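Notebook - visit to the Omport open day, two-arm rack loading
16/09/2019 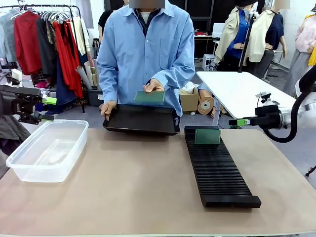
Went mainly to see whether the rack job is anything we could use on our own line, where two people spend most of a shift putting thin plates into slots and taking them out again. The invitation promised "unattended loading of mixed parts". I wrote that down before leaving so I could hold it against what I saw.

Got there early and had most of an hour at the table before the main crowd. Good thing, as later you couldn't get near it.

What the task is meant to be: plate comes to the arm, arm takes it by the faces, puts it upright in a slot of the long black rack. Green plates, all one kind while I was there. So not mixed. Asked about that and was told the mixed run is "on the list for December". Noted.

The Jitura arms look decent. Soft pads on the fingertips, which is the right idea for thin stock - ours mark very easily and bare metal fingers would be no good. I didn't get to find out what the pads are made of or how long they last. They said 40 hours between changes, then a different person said it depends. I'd plan on it depending.

First run I watched: two plates in, third caught on the ridge and stopped. No drama, arm backed off and waited. Somebody reset it. Second run went through clean, and got a round of applause, which seemed generous. A clean run of five plates is what I'd expect from a trainee in their first ten minutes.

Speed. I timed it on my phone, start of reach to fingers open. 11 seconds for a good one. Our people do one in well under half that, and talk while they do it. They say it's set slow for visitors. Could be. I asked to see it at working speed and the answer was that the safety people wouldn't like it, with the public walking past. Fair enough, but then I've not seen it at working speed and can't write down that I have.

The rack. It sat at an angle on the table and I wanted to know if the arm knows that or has been taught that. Asked if I could turn it a bit. After some discussion they turned it for me, a very small amount, and it still worked. Asked for a bigger turn and we ran out of time. I'd put this down as half an answer. For us it matters a lot - our racks get put down wherever there's room and never square.

Success figure on the handout: 227 plates placed in a row without a stop. Didn't say what day, what rack, who was standing by, or whether somebody was squaring up the plates beforehand. Also didn't say how many goes it took to get that run. I asked for the log and they're going to send it. (Chase if nothing in two weeks.)

Things I liked, to be fair to them:
- it stops gently when it's wrong. The Lemieux set-up we tried would push on and bend the part.
- the people running it answered what they could and didn't make things up, apart from the pad business
- resetting takes seconds and needs no laptop

Things I didn't:
- a person handles the plates and trays at one end. Take that away and I don't know what's left. If somebody has to stand there anyway they may as well fill the rack.
- light came up again and again. "It prefers even light." We have one bay with a roof window and one without.
- price was given as a monthly sum with a lot of words round it. No figure for spares.

Talked for a bit with a couple from Fevberg who had come for the same reason. They've had a trial unit from another maker and said it was fine for the first 50 or so trays and then the slots wore and everything drifted. Hearsay, but it matches what happened to our old jig. Worth asking Omport what they do about worn racks. I forgot.

Where I've got to: not yet. Would go back if they'll do a proper test with our plates, our rack, put down crooked, at full speed, and me holding the stopwatch. Would also want it left running over a lunch break with no one near it. If they say no to that, we have our answer and it cost us a train fare.

To do
- box up a dozen of our scrap plates plus one worn rack, ready to post
- write to Omport: log, pad life, spares, worn slots
- measure the real time per plate on our line, over a full shift. I've been using the number in my head and it may be flattering
- find the Lemieux notes, I think they're in the blue folder

Recent entries
Pad wear on the small press
Lemieux trial, second week
Why the old jig drifts
Slot gauge - drawing and sizes
Light readings, both bays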